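4.3 Collecte des démonstrations avec la caméra de poignet

Cette section suppose que le bras Gullside est étalonné (voir 4.2) et que le serveur Stasenine répond. S'il ne répond pas, relancez-le ; s'il ne répond toujours pas, allez déjeuner et relancez-le ensuite.

1. Ouvrez Joltow et créez une session de type « objets volumineux ». Le nom de session n'accepte ni accents ni espaces, ce que le logiciel signale seulement à l'enregistrement.

2. Réglez l'exposition de la caméra de poignet en mode manuel. Le mode automatique réagit au moindre reflet et la politique apprend alors à suivre la lumière, avec une belle assiduité.

3. Vérifiez que l'extrémité des deux doigts reste dans le champ, pince ouverte comme pince fermée.

4. Placez l'objet dans une pose tirée au sort par le script, pas dans celle qui vous arrange.

5. Téléopérez la saisie, puis marquez l'épisode « réussi » ou « échoué ». La catégorie « presque » a été retirée de la version courante.

6. Recommencez jusqu'à 200 épisodes par objet. Le protocole Delorme en prévoyait 500 ; il a été rédigé par des gens qui ne téléopéraient pas.

Attention : gardez une main près de l'arrêt d'urgence pendant l'approche. Un objet à roulettes s'éloigne volontiers au premier contact.

Note : notre jeu de référence contient 809 épisodes, dont 36 écartés pour désynchronisation entre l'image et l'état de la pince. Conservez les vôtres dans un dossier à part – ils resserviront pour le test de la section 4.5.

7. Avant de lancer l'entraînement, relisez un échantillon d'images prises au moment de l'approche. L'objet et les deux doigts doivent y être identifiables sans effort. Un léger flou sur le corps de la pince, très proche de l'objectif, est acceptable ; un flou sur l'objet ne l'est pas.

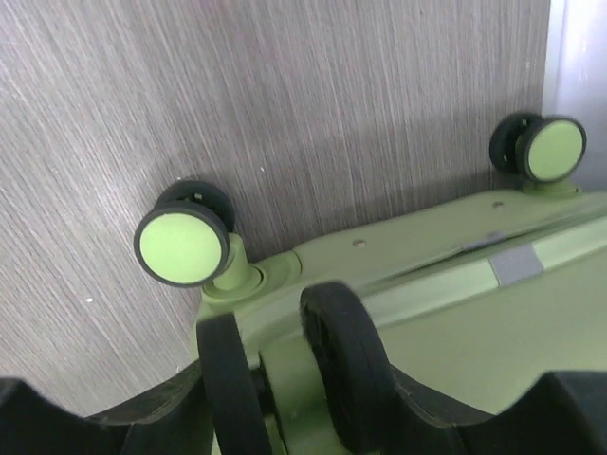 Fig. 4.3 – Vue de la caméra de poignet, doigts devant la base d'une valise vert pâle à roulettes doubles.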